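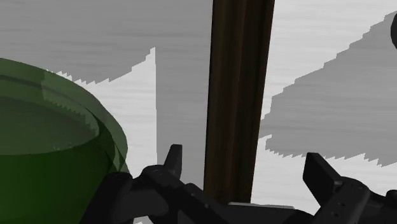 Ticket: Wrist view in sim, stair-stepped shadows, operator keeps clipping the green pot
Project: Semenden (teleop demos, simulated kitchen)
Opened by: Romana Krajčí
Assigned to: Homa Hosseinzadeh
Status: Closed, with one grumble outstanding

Apr 9, 2021 - Romana

Symptoms first, complaints after.

I am driving the arm by remote control to record demonstrations for the post task: come in over the surface, get the fingers either side of the brown post, close, lift, back out. I do it well, then the policy copies me and does it badly. That is the arrangement and I have made my peace with it.

What I have not made my peace with is the wrist view. The shadows have edges like a flight of stairs. When I creep in toward the post I use the shadow to judge how far I am from the surface, and a shadow that moves in steps tells me I am fine, fine, fine, and then touching. On top of that, the green pot fills the left side of the view at close range and I can see through it, so my eye reads it as farther away than it is. The left finger ends up near the rim every time. Yesterday it ended up in the rim.

Failed grasps this session: 20. I would like it noted that I did the same task on the old scene with my coffee in the other hand.

Homa

Noted, including the coffee. Questions before I touch anything:

Which scene file, Mudley or the copy of Mudley that somebody saved as Mudley?
Did you change the input scaling on the hand controller?
Does it happen from the side view too?

Romana

The copy. Scaling untouched. I don't use the side view because the arm is in the way of the thing the arm is doing.

Homa

Then start with the copy. Its shadow map is set to the lowest resolution, which we did in September to get the frame rate up on the laptop and then never undid. The jagged edges are exactly that. Also the sawtooth you get inside the pot. Neither one is physics. The contact geometry is smooth, so when you touch something you have really touched it, sorry.

Step 1. Raised the shadow resolution, restarted the renderer. Edges cleaner. Frame rate dropped enough that the controller felt like stirring glue. Put it back halfway.

Step 2. Made the pot opaque in a local copy. Romana tried it and stopped drifting left. This is the good fix and we can't keep it, as the policy has to cope with the see-through one. Reverted.

Step 3. Checked latency between hand and gripper. Found 100 ms of smoothing in the Kernix bridge that I had assumed was off. I assumed this on the grounds that I had written "smoothing: off" in the wiki. Turned it off for real this time.

Romana

Step 3 is the one. I hadn't realized I was steering a gripper that was politely waiting to hear whether I meant it. The approach feels like my own hand again, or at least like my own hand in an oven mitt.

Still clipped the pot, but now I can tell that it was me.

Homa

Step 4, then, and this one is for the operator. You come in with the gripper level and straighten up at the end. The post leans a little to the right as it goes up, so by the time you close, the left finger has swung back toward the rim. Try rolling the wrist to match the lean before you come down, and stay to the right on the way in. There is a gap between the right finger and the post that you aren't using.

Romana

Tried it. Felt wrong for the first few, then stopped feeling like anything. Almost all of the next batch went in clean. The 2 that didn't were me reaching for the clutch pedal and finding the bin.

Please throw away everything I recorded with the smoothing on. I don't want the policy learning to hesitate. It does enough of that on its own time.

Homa

Done. The old episodes are in the quarantine folder and out of the training list. Iwasaki config updated as well, as it pulls from the same bridge and would have had the same lag.

Changes kept: smoothing off, shadows at the middle setting, wrist roll added to the operator notes. Wiki corrected. The duplicate Mudley now has a different name, and I will be asking who made it in a friendly tone of voice.

Romana

I made it. Closing the ticket. The shadows are still ugly.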